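Kadport 学生机器人社常见问题

更新日期：2026年1月16日

没有编程基础可以参加吗？
可以。新社员先从数据采集组做起，用手持夹爪完成桌面任务，熟悉流程后再选方向。编程组另有入门练习，想转组跟组长说一声就行。

社费是多少？
每学期640元，包含耗材和参赛报名费。中途加入按剩余周数折算，退社不退已使用的部分。

每次活动多长时间？
采集组每次两小时，中间休息一次。迟到超过一刻钟的，当天改做标注。

数据采集具体做什么？
双手各拿一只夹爪，按任务卡操作日常物品，比如夹杯子、摆餐具、收拾桌面。每个动作从张开夹爪开始，到松手离开物品结束。动作要匀速，中途不要换手。掉了东西不用停，捡起来放回原位，在记录表上注明即可。 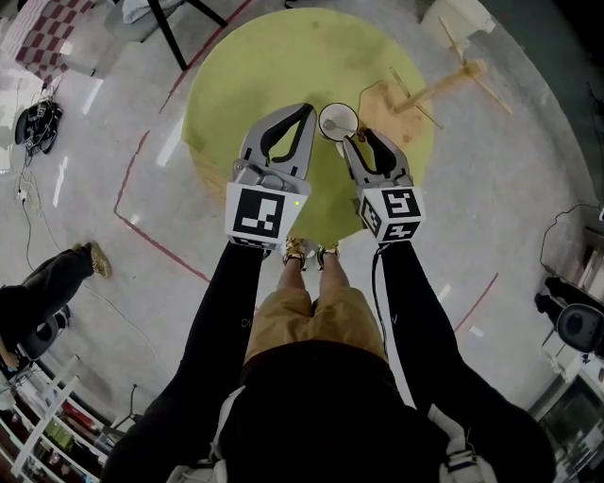

每张任务卡做56遍，可以分几次完成。物品的摆放位置每遍都要变一点，朝向也要变，否则训练出来的模型只认一个位置。夹爪上的黑白标记不要用手或袖子挡住，挡住的那一遍作废重做。

穿着有要求吗？
穿不露脚趾的鞋。长发扎起来，手链和戒指先摘掉。夹爪的线顺着手臂走，开始前自己抬手试一下，确认不会绊住。

设备可以借回家吗？
夹爪不外借。笔记本电脑可以借，最长7天，找石晓青登记。

采集的数据归谁？
归社团所有，供社内训练和参赛使用。社员写课程论文需要引用的，发邮件给杜欣怡，写明用途和所需的任务编号。

今年参加什么比赛？
五月参加 Preletti 杯桌面操作赛，报两支队。队员从采集和编程两个组里选，每队7人。选拔看出勤和一次现场测试，测试题目提前一周发到群里。

比赛用的模型是自己训练的吗？
是。训练代码放在社内仓库 Vollow，新社员入社满一个月后开通权限。忘记密码请找曾倩茹重置。

家长或同学能来参观吗？
可以，提前一天在群里说明人数。参观时请走红线外侧，不要碰桌上的物品，也不要动地上的电源和线。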